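Counter week, part two — the fruit bowl

Quick one this issue, the May order forms are due and half my desk is under paper. But I promised more on the little back counter and a few of you wrote in asking, so.

First, the bowls. Two on trial. Pink one with the flat angled sides, from Kombo. Peach one with the wavy rim, from Claten. Both light, both easy to wipe. I thought I'd hate the pink. Don't hate it. The angles look sharp against all those curls on the wall, and the wavy one sort of joins in with them. Can't decide. Asked at lunch and got a split vote, no help at all.

Fruit is pretend, obviously. Real fruit on a display counter lasts a few days and then you've got flies. The mixed box from Osis was 40 dollars and I'd say fair for what's in it. Peppers, citrus, something mango-ish, a dark round thing that could be a plum or could be a mangosteen, we've had arguements. The catalog just says "assorted."
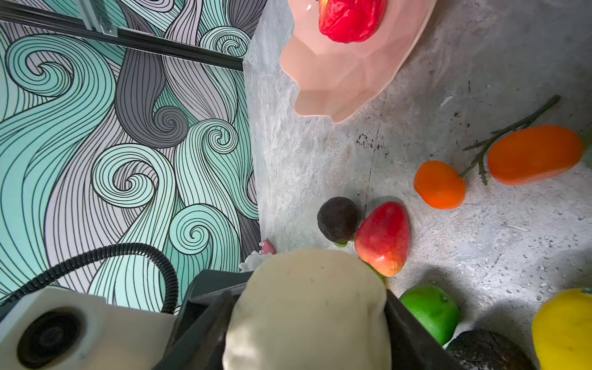
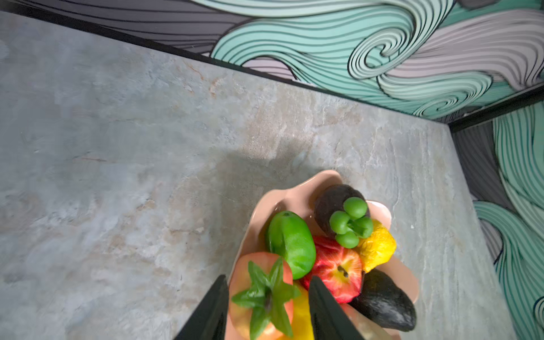
3 min read

So, the red pepper. Glossy, a bit wrinkly, looks great in the pink bowl and I'd put it there again. The little orange one on the twiggy branch is my favorite of the lot. Don't snip the branch off. Lay it flat next to the bowl and let it wander a bit.

On filling. Heap it. A wavy bowl with three things in it looks like you forgot to go shopping. Big pieces at the bottom, then tuck the small ones in the gaps, then one bright thing on top. If something rolls off, leave it off and see how you like it. I usually like it.

On the wall. Yes it's the swirl paper, yes it's staying. Mint, teal, lavender gray and charcoal, black lines all through it. Several of you asked if it's too much behind a counter. Maybe in a big room. In a corner with a plain gray top I think it holds up fine. What I wouldn't do is put a patterned bowl in front of it. Tried a striped one from the Zikex range and you could hardly find it. Plain colors only. Pink and peach both work, white was dull, I haven't tried yellow but want to.

The counter top gets more questions than anything else. It's the gray stone look with the whitish streaks, item 212 on the old sheet. Shows crumbs less than you'd think and grit more than you'd like. I go over it with a dry brush first and then a damp cloth — the other way round just makes paste. The black strip along the back edge wants a cotton swab now and then. Boring job, takes a minute.

Washing the fruit, while I'm at it. Lukewarm water, drop of dish soap, soft cloth. Not the dishwasher, please. One reader put 11 pieces through on the hot cycle and sent me a very sad email. Leaves and branches only get a dusting, a clean makeup brush is good for that. Let everything dry on a towel before it goes back in the bowl or you get a ring at the bottom.

Other bits.

The Osis box is low again, last I heard under 100 left. They say more in May, I'd beleive it when I see it.

If you want your own bowl in the next issue send it in, any color, fruit or veg or both. Tell us what it's sitting on. People always ask what it's sitting on.

Still looking for a pale green pear that doesn't look like a light bulb. Suggestions very welcome.

Next issue is drawer liners — the sticky kind and the other kind. Have to run, the forms go at four.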